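Towel notes, June, after lunch

Okay, so I've finally got time to write up the towel business before I forget half of it. We switched the bench rags from the old Clirthorpe cotton to microfiber last month and I love them, mostly, but the folding has been all over the place and the stack in the cupboard keeps sliding over. My plan for the afternoon was to find one fold that fits the Fleter shelf and stick to it!

Shelf depth is the problem. A towel folded in half and half again hangs over the front lip, and then the door catches it. Folding in thirds the long way first seems much better, but only if the thing is really flat when you start (I rushed the first couple and got a fat wedge at one end).

Brown is the one I used for working this out, laid on the dark cloth because the hem shows up so well against it. The far end likes to curl, a bit more at the left corner, so I give it a good press with my palm before doing anything else. Also a bit of lint near the middle, of course. Basket stays up at the left where I can reach it.

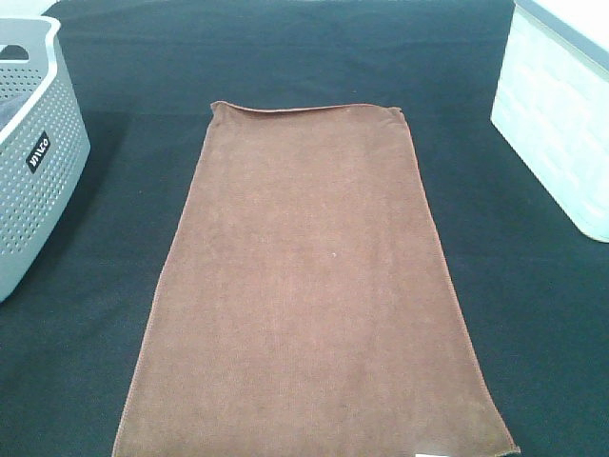

Folding order, version 2

Smooth from the middle out to the long hems. Left third over, right third on top, then bring the far end down to meet the near one and fold once more. Care label goes inside, otherwise it scratches when you're wiping down the Karras lid, and that lid marks if you so much as look at it.

Tried a roll too. Looks great, takes up way too much room, and they wander off the shelf. No more rolls.

Washing: warm, no softener, never in with the fluffy cotton ones (lint again). I've been spinning at 800 and they come out fine for the line.

Still to do: fold the rest the same way, stack them 6 high and see if the door closes. Ask Zivstead if they do the same towel in gray. Move the old rags to the paint corner.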